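Progress report to the Economou Fund, from the Grurkilum student robotics project
September 11, 2021

Hi Kimie,

You asked for something shorter than last time, so I'll skip the history and go straight to keys. The students voted for key rings as their main task, and I went along with it (happily!) because small metal loops are such a nasty thing for a gripper. There are 9 students on it now, split between gripping and software.

The padded fingers were where your first payment went, and most of the summer went there too.

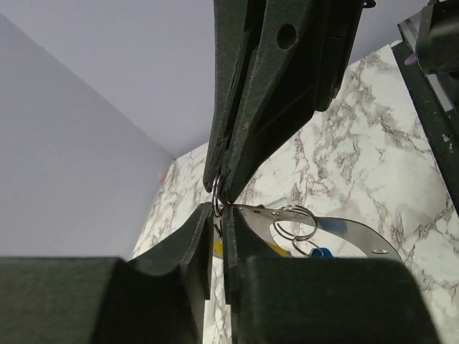
Why start with split rings? They're thin, shiny and cheap, and a student who can get an arm to hold one has learned a lot about alignment along the way.

Makis Tsoukalas has taken over the practice log, so for once I have a number I trust. The gripping group ran 100 attempts at picking up a ring and got 43 clean ones. I was thrilled with that – our spring tries were mostly a lot of staring and sighing. Most of the misses come from closing a little too early, and the students want to slow down the last bit of the approach.

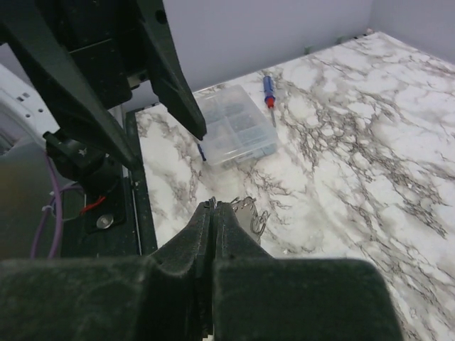
The software side is moving more slowly. Thodoris Andreadis rewrote the part that saves each run, and now we can go back and compare two attempts without digging through folders. It still drops a run now and then, and we lost an entire afternoon to that. He thinks he knows where the trouble is.

Spending is fine. We are under on parts and over on travel, all of it from the Gatent open day, and I'd like to move three small items between those lines if you're okay with it.
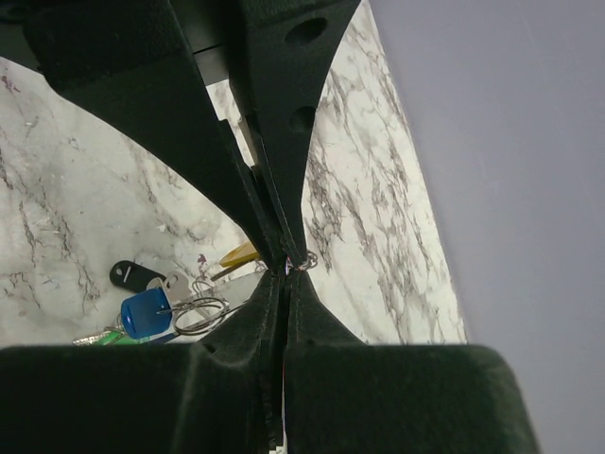

The next step is getting one key turned to face the right way while the others stay put, which is a much bigger jump than it sounds. I've told the group I want a decent try at it by October, before the Fuso student meet.

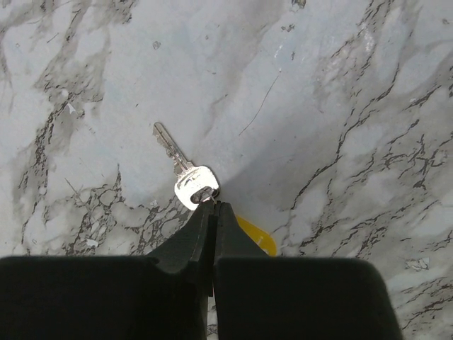
Chrysoula Margaritis thinks October is too soon and would hold the turning task back until the clean pickups are well past half. I'm leaning her way, but the students really want to show it, so we'll settle it at the next group meeting and I'll send you the new dates.

Thanks again,
Fotis Konstantinidis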